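Erzsébet Fodor closes her bread shop at noon on market days, and by half past she has her apron off and is sitting at the back table with a bowl of soup. It is the only hour of the week she gives to visitors. She talks while she eats, and she gets up twice to check the oven.

The shop is called Vörös, after the color of the old front door. Fodor took over the lease in January, four years after she started baking in the kitchen of her apartment and selling to people in the building. She says the move was less of a change than her customers think.

"I bake the same bread," she said. "I have a bigger oven and I pay more rent. The work starts at the same time."

That time is 2 in the morning. She mixes the rye first because it needs the longest rest, then the white dough, then the potato bread that most people come in for. The potato bread is her grandmother's, more or less. Her grandmother never wrote it down, and Fodor worked it out from memory when she was in her thirties and living a long way from home.

"I got it wrong for a year. Too wet, and I was using the wrong potatoes. You want an old, dry potato that has been sitting in the cellar. New potatoes are no good for this. My aunt told me that on the phone and I was annoyed that she had waited so long to tell me."

She bakes 25 loaves of it on an ordinary day and will not go higher. The dough is shaped by hand and left to rise in baskets lined with cloth, and she says she can't keep an even shape if she rushes. The rye is easier. It goes in tins.

Flour was the hard part of the first weeks. She had been buying small bags from Skirkent, a mill an hour north, and the mill was not sure it wanted a shop as a customer. The owner drove down to look at the premises before he agreed. Fodor thought that was reasonable.

"He wanted to see if I had a dry place to keep it. I did. He looked at the floor, he looked at the shelves, he had a coffee and he went home. The next week the flour came."

The flour changes from one delivery to the next, and she adjusts the water by feel. She keeps a notebook for it, with the date of each delivery and a line or two about how the dough behaved. She showed me one page. It said "thirsty" and, farther down, "slow, cold night, fine by morning."

The oven is secondhand and cost her $2,000, plus the price of having it carried in through the side window. It has one hot corner, at the back on the right. She turns the loaves halfway through and puts the rolls there at the end, when the heat has dropped.

I asked about prices. A loaf of potato bread is a little more than it was in the apartment days, and some of the old customers have said so. Fodor doesn't argue with them. She sells the day-old bread at half price from a shelf by the door, and she says the same people who complained now come for that.

"It's better toasted on the second day anyway," she said. "I eat it on the third."

She doesn't make sweet things, apart from a poppy seed roll at the holidays. People ask for croissants and she sends them across the street to Zustska, where the pastry is good. In return the cafe buys its sandwich bread from her. There is no contract. Someone walks over with a crate in the morning and walks back with it full.

As for what comes next, she would like to hire one person for the early shift, and she would like to sleep until 4. She has talked to two people so far. One of them wanted to know whether the hours would ever change, and she told him no.

She rinsed her bowl and went back to the oven. The last tins of rye were ready to come out. 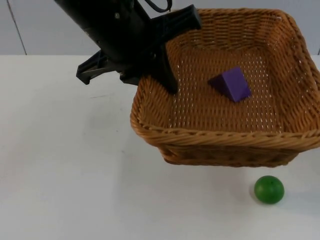
Grerent wrote in to say that the advice about old potatoes holds for dumplings too, and asked whether the potatoes for the bread are boiled in their skins, and whether any of the cooking water goes into the dough.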